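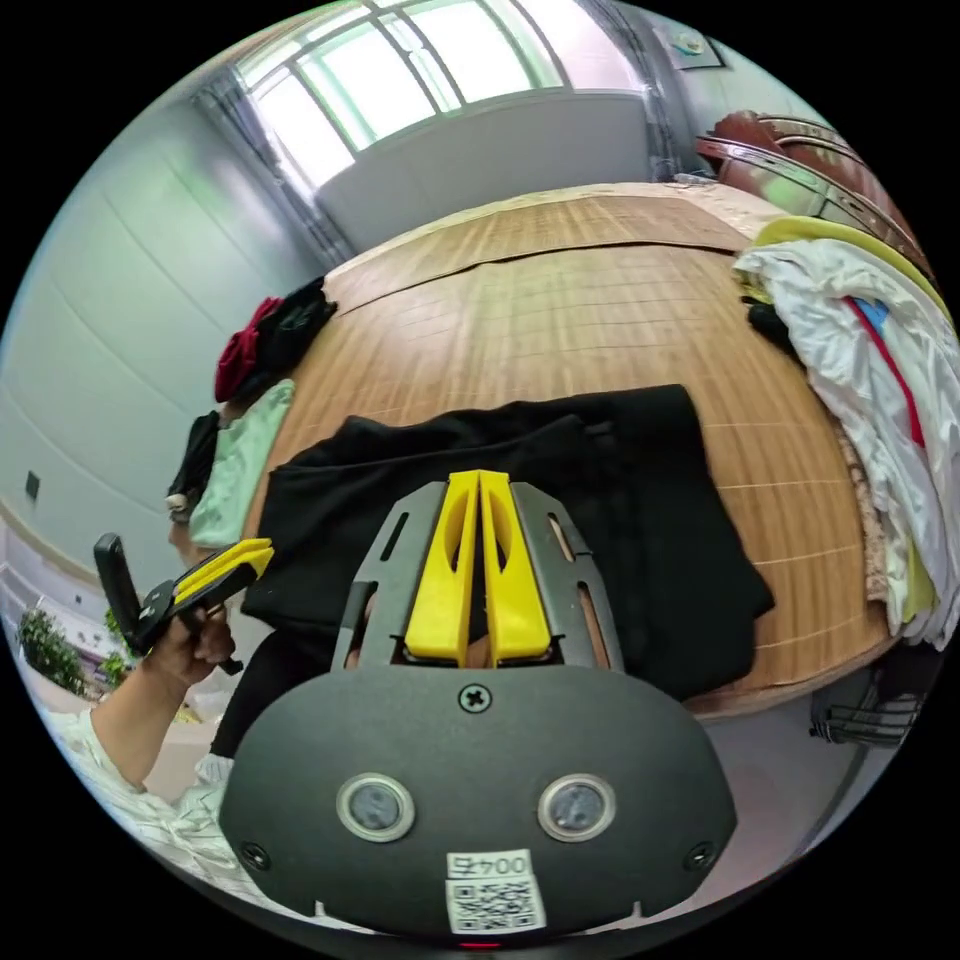
I spent most of this week on the tracker in Gernatus, and I finally have something I'm not embarrassed to write up. The short version is that it was matching the wrong points, over and over, and feeling great about it! Look at the lighter lines running across that mat in a regular grid. To my code every crossing is a perfect little corner, and every corner looks just like the one next door. So the gripper moves a bit, the matcher grabs a neighbor, and the path I get back has a jump in it. Black clothes don't help either (there's almost nothing on them to hold on to).

My first fix was to throw more features at it, which made it slower and just as wrong. Then I tried masking out the gripper body, something I should have done on day one. The fingers and the housing stay put in the view while everything else slides past, so of course the solver was half convinced we weren't moving at all.

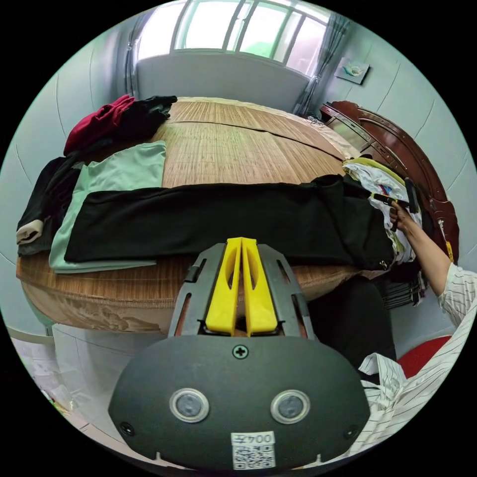
Long black garment flat on the mat, lighter stack off to the right.

With the mask in, I changed the matcher so it only searches near where the gyro says a point ought to land. I keep a window of 30 frames and run the whole thing again at the end of each one. It's not fancy, but the jumps are mostly gone, and the replay in Worus looks like a hand moving instead of a fly in a jar.

What's left is deciding when a grasp starts. I was using finger width alone, and thin cloth makes that a mess — closed on one layer reads nearly the same as closed on nothing. Now I wait for the width to settle and then check the patch between the fingertips.

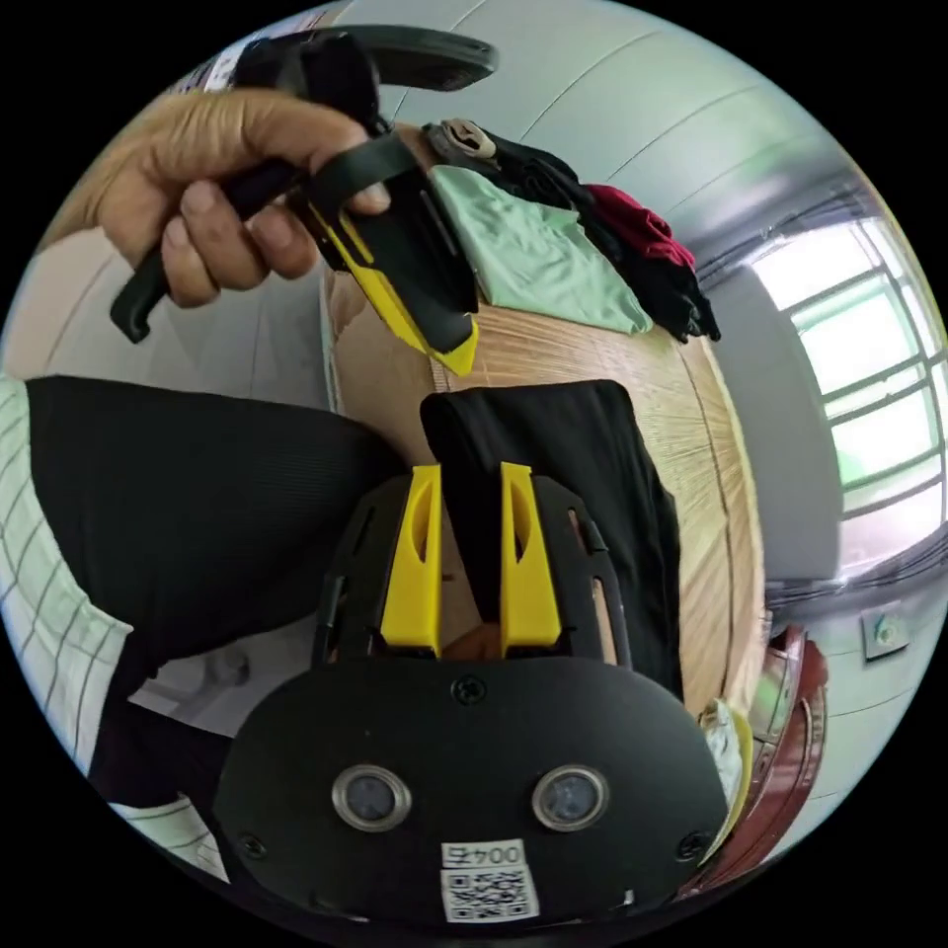

Folded black cloth between the yellow fingers.

I ran the new check on clip 1943, my least favorite clip in the world, and it found 25 grasps where the old one found 40. I went through those by hand and I'm happy with 25.

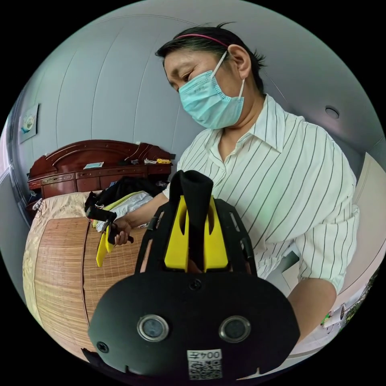 A reader emailed to say I should quit fighting the mat and use the walls and furniture, as they hold still and don't repeat much. Fair point! The lens sees plenty of both, but my undistortion gets sloppy out near the rim, so for now I drop everything out there. I'll redo the calibration first and then give it a try. The masking code is in the Gernatus repo if you want it, with the window size still hard-coded, sorry.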